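Drorkum two-armed tidying robot
Workplace equipment / Entryways, change rooms and shared floors

We've been looking forward to putting this one on the site. The Drorkum is a walking robot with two arms and two five-day-a-week jobs in mind: setting footwear straight at the door and picking up small things left in shared rooms. It is made for clinics, daycares, yoga studios and any workplace where people swap their shoes for slippers on the way in.

Anyone who has opened up a building in the morning knows the slipper rack. You bend, you kneel, you reach under the bench, and then the first group arrives and it's all out of order again. Small work, but it adds up, and it's hard on knees and backs.
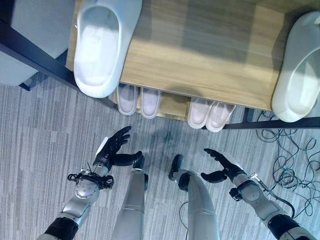
Low shelves are what sold us on the Drorkum. Plenty of machines can handle a box at waist height, but footwear lives near the floor, often on two levels and in more than one size. Large white slippers on the top board and smaller pale pink ones on the level below make a good honest test, with the toes of the small pairs poking out just past the front edge. Both hands work down at carpet level, and the fingers are slim enough to go in between neighbouring pairs.

What changes for staff

Aicha Slaoui runs the front desk at Tirkidden, a physiotherapy clinic with 40 pairs of house slippers and one rack that everybody walks past. Her team used to do the rack at opening, at lunch and at close. They still decide how it should look, and they still wipe the slippers down, but the kneeling part has gone to the robot.

"I greet people standing up now," she told us. "I hadn't noticed how often I was saying hello from the floor!" 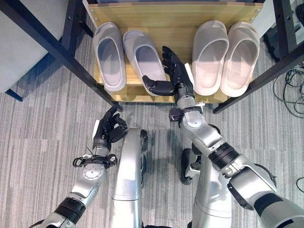 She also made the point (and we've passed it on to every customer since) that the staff should be the ones to teach the layout. At Tirkidden the three people on the desk spent an afternoon with the Soylu teaching tablet, arguing cheerfully over where the children's sizes ought to go. The robot keeps to what they settled on, and any of them can change it in a minute or two.

Getting your space ready

You don't need to rebuild anything. The Drorkum copes with ordinary furniture and low-pile carpet, and our installer will walk the room with you first. We do ask for a clear patch in front of the rack for its feet. 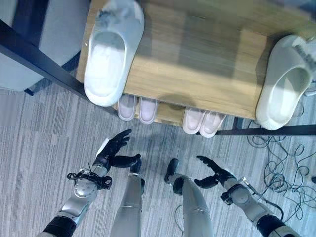 Cords are the thing most people forget. A robot that walks is as fond of a clear floor as the rest of us, so please think about where your chargers and extension leads run. Loops of thin black cable lying on the carpet at the end of the bench, like these, are well worth gathering up and clipping to the frame. The same goes for bags and umbrellas.

Expect a settling-in period. Most workplaces take 13 days or so before people stop watching and start leaving it to get on with things. Put one person in charge of questions during that time, and give everyone a turn with the stop button.

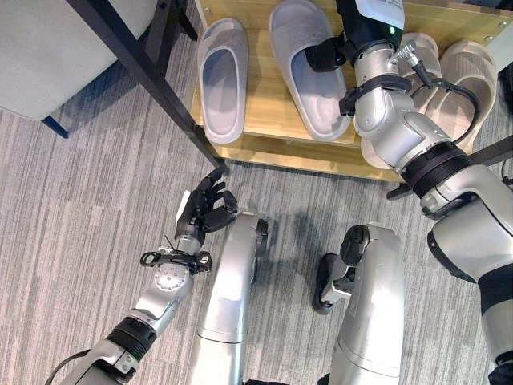
After that, the job tends to grow in directions the staff pick themselves. One studio has it set out the loaner slippers by size before the evening class. Another uses the time saved for a proper tea break, and we're all for it.

Details
Arms: two, with a multi-fingered hand on each
Teaching: Soylu tablet, included
Charging: Zonis floor dock, included
Training: up to 6 staff, on site
Hire: $685 a week, delivery extra
Next installs: June

Questions about your own rack or room? Send us a photo of it with the shelf heights and we'll tell you whether the Drorkum will suit.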